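Boards > Bench Automation > Cell Setup and Good Practice

Last updated: October

Bracket left in the bin, pass or fail?

gonham_kate
OK so we're writing up house rules for our block assembly cell and I've hit a wall on the "clear workspace" one. My draft says nothing goes on the floor of the bin except task parts and the fixture. Huệ Lưu (she signs off our cells) read it and asked what I call the black angle bracket then, and I didn't have an answer! Is it a part, a fixture, or stuff that should be gone? Two from our bin, both with the bracket on the left:
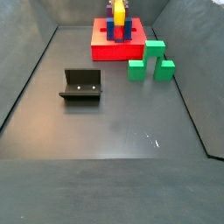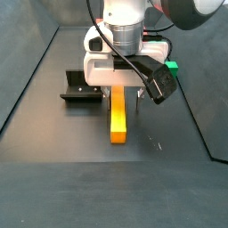
Gonham cell: stack on the red box in the first, open fingers over the yellow bar in the second.

tonybolt
Fail. At Boltton if it isn't on the sheet it isn't in the bin, period. We had a 129 line checklist at one point and that was the only line anybody got written up for.

marrow_fox
Hard disagree with tony. If it's screwed down it's part of the bin. I can see two screw heads on the base. Put it on the sheet as fixed and move on with your life.

tonybolt
Two screw heads tells me it has screws in it. Doesn't tell me they go into the floor. Go wiggle it.

gonham_kate
Fair, I'll wiggle it tomorrow. Say it's fixed though, do I need a keep-out zone around it? In the second one the bracket's partly under the gripper housing from that angle and I don't love it.

arine_dev
I would, yeah. Make it for the housing and whatever's bolted to the side of it, don't just do the fingertips. Our Arine rule only covered the tips for ages and we logged 106 soft stops before somebody redrew it with the sensor bracket and cables included. Cables are the part I'd fuss over, ours love to snag.

marrow_fox
Zones for every little bracket and you'll never reach the corners. Slow it down on that side, done.

arine_dev
Slow contact is still contact, fox.

gonham_kate
Going with "listed, fixed, and zoned to the full tool" for now. Huệ also wants a line about wiping the floor between runs, for the white specks. Overkill?

tonybolt
No. Wipe it. If you've got a camera looking at that floor you want it the same every run.

marrow_fox
Once a shift is plenty. We went around 1163 cycles on a scuffed floor and the only one who complained was me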